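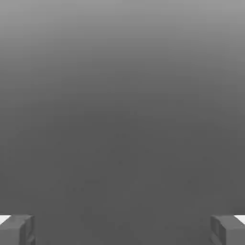
By Jaruwan Phetsri
Staff Writer, Standards and Practice

Home | News | Interviews | Guidance | Contact

Filed under: Workplace Automation

Before a gripper program at Resport is cleared to handle parts, it must first be run in simulation with nothing between the fingers. The rule is set out in the company's handling code, which Paweena Kaewsai, head of automation practice at the Brastthorpe site, has maintained through two revisions.

"People want to begin with the part," Ms. Kaewsai said. "We ask them to begin with the gripper. If the fingers are not level and evenly spaced with nothing to hold, the program goes no further."

The code requires 15 simulated cycles before a physical trial may be requested. Each cycle is logged, and the log must be signed by a person who did not write the program. Ms. Kaewsai regards the second signature as the most important line on the form.

"An author will read a log and see what was intended," she said. "The second reader has only the log."

The earlier version of the code allowed teams to build a detailed model of the work cell from the first day. The current version, in force since August, calls for a plain setting at the opening stage – no fixtures, no bins, no parts. Objects are added one at a time, and each addition is recorded with a reason.

Some engineers at the Drasside plant objected that the new steps would slow their work. Ms. Kaewsai accepted that they do. A typical approval now takes 14 working days, where it once took eight. She said the extra time had been agreed with plant managers in advance and would be reviewed next year.

Asked whether simulation could replace the physical trial altogether, she was firm. "No. A simulated pass gives permission to ask for a trial. It does not give permission to run a shift."

Resport's next revision will address how gripper wear is entered in the model. A draft by the Russo working group is open to staff comment.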